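How Does a Cartoon Character Get a Voice?

Think about your favorite cartoon character for a minute. Can you hear that voice in your head? I bet you can! Maybe it squeaks, or grumbles, or goes up at the end of every sentence like a question. A drawing can't talk all by itself, of course, so somebody had to lend it a voice, and that somebody is called a voice actor.

Let's pretend we are visiting a little studio called Vurnel, where they are making a cartoon about a grumpy badger named Bisinham who runs a bakery. The badger's voice belongs to Taner Gökçe. He is tall and cheerful and not one bit grumpy, but when he scrunches up his face and talks from way down in his throat — well, you would swear there was a badger in the room.

Most of the time, the voices are recorded before the drawings move. That surprises a lot of people (it surprised me, too, when I was your age). The actor stands in a small, quiet room with soft walls that soak up echoes, and reads from a script on a stand. Standing up helps you breathe, and a good deep breath is what you need if your badger has to shout at a burnt pie.

On the other side of a window sits the director, Saadet Avcı. She listens very carefully and talks to Taner through his headphones. "Can you be a little sleepier?" she might ask. So he does it again, sleepier, and then once more with a yawn in the middle. Each try is called a take, and she picks the one she likes best.
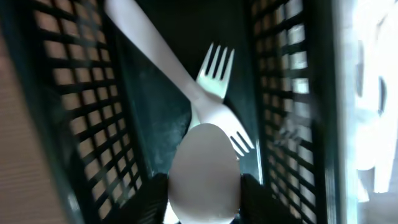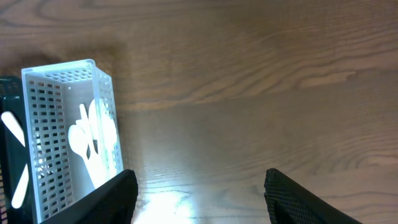
White plastic utensils and a utensil caddy.

Once the voices are finished, the animators get to work. They listen to each word and draw the badger's mouth to match it. Try saying "moo" in front of a mirror, nice and slow. See how your lips press together and then make a little circle? Now say "cheese." Quite different! A short cartoon might need roughly 2,000 drawings, and in plenty of them the mouth has to be just right.

Sometimes one actor plays two characters in the same cartoon, and they may even argue with each other. Taner is also the voice of Wattanapong, the badger's very polite neighbor, so he records all of the badger's lines first and the neighbor's lines afterward. That way his throat gets a rest from all that growling.

Would you like to try it? Pick a stuffed animal and decide how it feels today. Is it old or young, shy or bossy? Say "Good morning, who ate my sandwich?" in three different voices, and ask someone at home which one fits best.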